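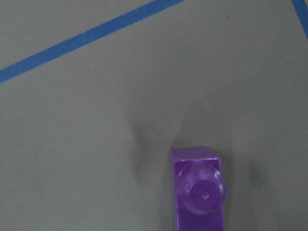
Tristow Group Publishes Draft Rules for Reporting Robot Pick-and-Place Results, Asks Industry to Stop Quoting Bare Success Rates

GRISTIRSKA – The Tristow Group, a membership body for small manufacturers that buy and run robot arms, has released a draft practice note on how pick-and-place tests should be set up, run and reported. The note is open for comment through the end of October.

The draft, titled Birkett Practice Note: Tabletop Handling Trials, takes a dim view of how results are now presented to buyers. Its opening section says that a success rate printed without the test conditions next to it "should be treated as advertising."

"We keep getting brochures that say 96 percent," said Phyllis Marsden, who chairs the Tristow working group. "96 percent of what? Was the part in the same spot every time? Did a person nudge it back between tries? I have asked those questions on sales calls and I've had long silences."

The working group collected 238 published or privately shared test reports from suppliers, integrators and member shops. According to the draft, 70 of them said where the object was placed at the start of each trial. The rest either gave no starting position or used phrases such as "in the workspace" and "on the table," which the note asks authors to stop using.

What the draft asks for

Under the note, a tabletop trial would be reported on a single sheet, filled in before the first run and signed after the last. The sheet covers the work surface, the boundary of the test area, the object, the lighting, the gripper, the wrist camera if there is one, and the rule for what counts as a success.

Boundaries get a full page. Tape is allowed. The note says tape lines must be measured from the robot base and written down, and that lifting and relaying a strip during a test series starts a new series. Where two lines meet at a corner, the corner has to be inside the reach of the arm. Trials in which the object starts outside the boundary are to be logged and kept.

"Tape is fine, I like tape," said Reece Haworth, a test engineer who drafted the section. "But I've seen a zone drift by the width of a hand over a week, and the numbers drifted with it, upward. If all you have is a strip of blue tape and somebody's memory, you don't have a test area."

The draft also covers choice of object. Simple blocks and toy-style building pieces remain acceptable for early work, provided the report says so in the same sentence as the result. A glossy plastic block on a plain gray surface is listed as a low-difficulty setup. The note says that results from low-difficulty setups may not be used to support claims about mixed bins, bagged goods or anything soft.

Glossy parts need an extra line on lighting. Highlights and the shadows around a part can change what a wrist camera picks up, the note says, and a test run under one lamp at one time of day tells a buyer very little about a shop floor with windows. Members asked for a numerical lighting limit. The working group declined to set one and says it does not yet have the data to defend a figure.

Retries, resets and the missing failures

The longest argument in the working group was over retries. Some suppliers count a pick as good if the arm gets the part on its second or third attempt. The draft allows this, but the first-attempt result has to be printed first and in the same size type.

Human resets must be counted too. If an operator straightens the object, wipes the surface, restarts the software or moves the arm by hand, that goes in the log with a time next to it. A run that is stopped early "to save time" counts as a failure unless the reason was written down before the stop.

Not everyone in the group is happy. Howard Rowbotham, who runs an integration shop and sat on the retry subgroup, voted against the final wording.

"It's a lot of paper for moving a block from here to there," Rowbotham said. "The honest suppliers will fill it in and look worse for it. The others will ignore it. I said that in the meeting and I'll say it in print."

Marsden said she did not have a full answer to that. Tristow has no power to enforce the note. It can ask members to put the sheet in their purchase terms, and it plans to, but there is no stamp, label or certificate attached. The group considered a badge and dropped the idea.

"A badge would be on every box by spring," Marsden said. "Then we'd be back where we started, with a badge."

First shop trial

Jorurus, a member company that packs small plastic parts, has agreed to run the draft procedure on one of its own arms and publish the full log. The series is set at 700 trials. Brenda Hulme, operations lead at Jorurus, said the company expects its first-attempt rate to come in below the figure it was quoted when it bought the equipment, and that she would publish it either way.

"I don't know if the sheet is right," Hulme said. "Some of the boxes on it look pointless to me. We'll fill them all in and see which ones we ever go back and read."

The draft is not a safety document. It does not replace a risk assessment or any guarding requirement, and a trial sheet should not be offered as evidence that a work cell is safe for people to stand near. Tristow says two members asked for exactly that during the first review – both were told no.

Comments and copies

Printed and electronic copies are free to anyone, member or not. Comments should name the section they refer to. The working group will publish every comment it receives, including from suppliers, with the sender's company shown. Anonymous comments will not be considered.

Contact: Mervyn Marsden, Press Office, Tristow Group, Gristirska. Calls are taken until 4 p.m.

###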